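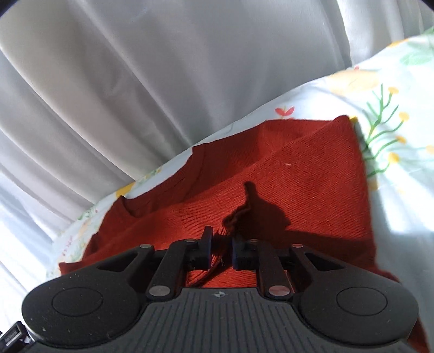

Storing knitwear over the summer

Knitwear put away in May and taken out in autumn spends the longest part of its life folded and unattended. Most of the damage found at the end of that time was already under way when the drawer was closed. The notes below cover wool, wool blends, cotton and acrylic. Cashmere and mohair are treated as wool throughout.

Washing before storage

Everything goes away clean, including pieces worn only once. Moth larvae feed on keratin, and they do best where the fibre carries skin oils, sweat or food. A mark too faint to see in May may have oxidised to a yellow or brown stain by autumn, and at that stage it is much harder to shift.

Hand wash wool in water at 30 degrees or below, with a detergent made for wool. Ordinary biological detergent contains protease, an enzyme that attacks protein fibres. Keep the wash and rinse water at the same temperature. Press the water through the fabric and do not rub. Felting is caused by movement and sudden changes of heat, and it cannot be undone.

If using a machine, choose the wool programme and keep the spin to 900 or 1000 revolutions per minute at most. Loose or open knits should be spun in a net bag at a lower speed. Cotton knits will stand a normal cool wash but come out heavy, so support the whole weight when lifting them from the drum.

Drying

Roll the garment in a dry towel, press, unroll, and lay it flat on a second towel or a mesh rack. Ease the ribbing at cuffs, hem and neck back into line while damp. Turn it over once the upper side feels dry.

Keep wool off radiators and out of direct sun. Reds and oranges in particular can lose colour unevenly if one side faces a bright window for several days.

Test for dryness at the thickest points: the underarm seams, the neckband and the lower hem. These can hold moisture long after the body feels dry. Leave the piece out for a further night if there is any doubt. Aurelia Lanz, who supplied the original version of this section, weighs her heavier jumpers on kitchen scales and puts them away when two readings a few hours apart agree.

Pilling

Remove pills before storage with a comb or a battery shaver. Lay the fabric flat on a table, keep it under light tension and work in one direction. On ribbed fabric work along the ribs, never across them. Avoid the shaver on anything with a raised stitch, cable or bobble, where the guard can catch and cut a loop.

Folding

Knitwear should not be hung. The weight of the garment pulls on the shoulder stitches, and a hanger leaves points at the top of the sleeve that need steam to remove.

Lay the jumper face down on a clean, flat surface. A made bed is a better height than the floor and gives more room than most tables. Fold one side in to a line running from mid-shoulder to hem, then bring the sleeve straight down along the same line. Repeat on the other side. Fold the hem up to the chest, and once more if the drawer is shallow.

Fewer folds are better. Where a crease must fall across the front, place a roll of acid-free tissue inside it. Stack heavy pieces at the bottom and keep each stack low enough that the lowest jumper is not pressed flat.

Containers

Lidded plastic boxes keep insects out but also keep moisture in. They are suitable only when the contents are fully dry and the room is heated or dry all year. Cotton bags with a zip are the safer choice for a loft or an outside wall. Cardboard is not recommended, as it takes up damp and can itself shelter insects.

Vacuum bags are acceptable for acrylic and cotton. Wool kept in them for months loses loft, and heavy ribs may stay flattened after washing.

Moths

Cedar and lavender have a weak deterrent effect that fades with the scent. Neither kills larvae. Sand cedar blocks lightly each season to expose fresh wood.

Pheromone traps catch male clothes moths and are useful as a warning. Place one per room, away from open windows, and replace it at the interval given on the packet.

If larvae or grazed fibres are found, seal the garment in a polythene bag, press the air out and place it in a freezer at minus 18 degrees for 14 days. Let it return to room temperature before opening the bag, so that condensation forms on the outside. Vacuum the drawer, its runners and the skirting board behind it, and empty the vacuum cleaner outdoors.

Checking

Open the store once in midsummer. Shake each piece out, look inside the neckband and under the collar, and refold along different lines. Any piece that smells musty should be aired for a day and the container wiped and dried before it goes back.

Related pages: Darning a worn elbow. Reblocking a stretched cuff. Lining paper for drawers.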